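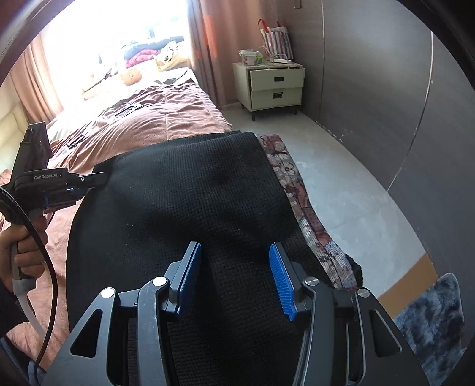

M. Szewczyk

Shrinkage and Drying Time of Household Textiles

Submitted December 5, 2024

1 share · 0 comments

1. Purpose

The project measured how much common fabrics shrink after repeated machine washing, and how long each takes to dry indoors. Care labels give a maximum temperature but rarely state the change in size to expect.

2. Materials

Four fabric types were tested: plain cotton, cotton knit, polyester fleece and a printed viscose. Knit and fleece pieces were bought as remnants from Vimen. The other two came from a market stall in Gilik. Each was cut into squares measuring 200 mm on a side, and the edges were overlocked before the first wash. A square 100 mm on a side was marked inside each piece with laundry pen, and all measurements refer to this inner square.

3. Method

Squares were washed at 40 degrees with a ballast load of some 350 g of old towels. After each cycle they were laid flat on a rack, away from the radiator, and weighed every half hour until two readings agreed. The marked square was then measured in both directions – lengthwise first – with a steel rule. Five cycles were completed in October. Thick knits were smoothed by hand before measuring but never pulled.

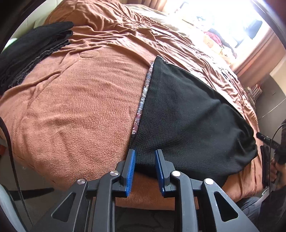 4. Results

Cotton knit shrank most, by 6 mm lengthwise and 3 mm across. Most of this occurred in the first two cycles. Viscose lost 4 mm lengthwise. Fleece showed no change that could be read on the rule, and it dried first in every cycle. Plain cotton lost 2 mm in each direction.

One viscose square frayed at the overlocked edge in cycle four – its inner marks remained legible, so it was kept in the set.

5 likes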